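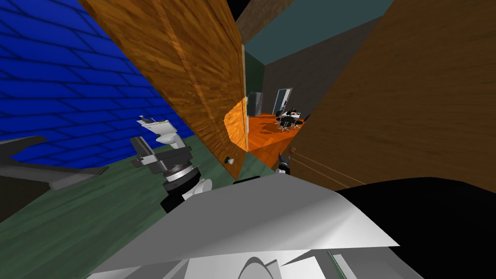

Page last changed: August, by Ashton

Tamihana door and bathroom pack for the Pludus simulator

Hi, Ashton here. I build the Tamihana rooms, and this is the page for the bathroom one - blue tiles, green floor, a toilet close behind a big wooden door, and a second room with a table and chairs through the gap. If you already own the pack, please read the next bit before you run anything overnight!

What went wrong

Version 1 had a bad fault in the door hinge. When an arm pushed the door past its stop, the hinge limit let go for a moment and then snapped back, and the door came round with far more force than any real door would. Lowri Bellis found it (thank you, Lowri, and sorry about your weekend). She ran 1,000 door openings and 169 of them ended with the door inside the arm. The worst part is that the contact log called 13 of those a success, so if you only looked at the score you'd never have known.

I'd set the hinge stiffness by eye on my own machine, with a smaller time step than most of you use. My mistake, and I should have tried the default first.

What to do

Get version 2, which is free if you bought version 1. It has a softer stop and a cap on hinge force, and any run where the door and arm overlap is now marked as failed. Please don't move anything you trained on version 1 over to a real arm. Bronwyn Katene was one morning away from doing that in her lab and I still feel a bit sick about it. Retrain first, keep the speed limit low and have somebody standing by the stop button.

Still not fixed

The view can tip over hard when the base bumps the door sill. I'm working on it with Brodie, but for now turn on "end run on tilt" in the settings.

What you get

The bathroom, the room next door, door and knob collision shapes, and the hinge settings in a plain text file you can edit. Arm models are sold separately.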